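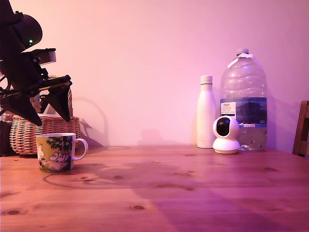 Handout 4: Looking after the bench arm
Brilberg Workshop Course, July
By the course team

Read this before the practical. Each pair will strip, check and refit the gripper on one arm, then run the grasp test.

1. Power down

Send the arm to its rest pose and switch off at the supply. Wait for the indicator to go out. Do not turn a joint by hand while the servos are live.

2. Cables

Follow each lead from the housing to the gripper servo. The loops need enough slack for full wrist travel and must not catch on a bracket. Replace any lead with a nick in the sleeve. Spares are in the Baudry drawer.

3. Fingers

Take off both finger plates and wipe them with a dry cloth. Check the screw holes for cracks. Refit left then right, and tighten a little at a time on each side. With the gripper closed the tips should meet. If they cross, the horn is one tooth out.

4. Zero and limits

Power up, open the gripper and store the zero. Set the closing limit to 700 and the torque to 60 per cent. At 80 the servo gets hot on long holds.

5. Grasp test

Use ordinary items of different widths. Close on the body of a cup, below the lid, and watch that both plates touch at the same moment. 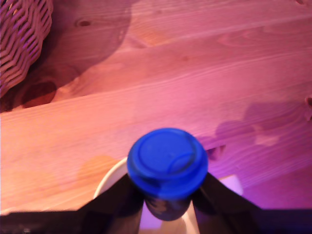
Fig. 2. Grasp test on a lidded cup, both fingers in contact.

Log the result on the Urkden sheet. An arm with over 100 hours since its last service also needs new finger screws.

Print this page | E-mail this page

Related handouts
Handout 3: Servo numbering and wiring
Handout 5: Camera mounts
Liludwood site: booking a bench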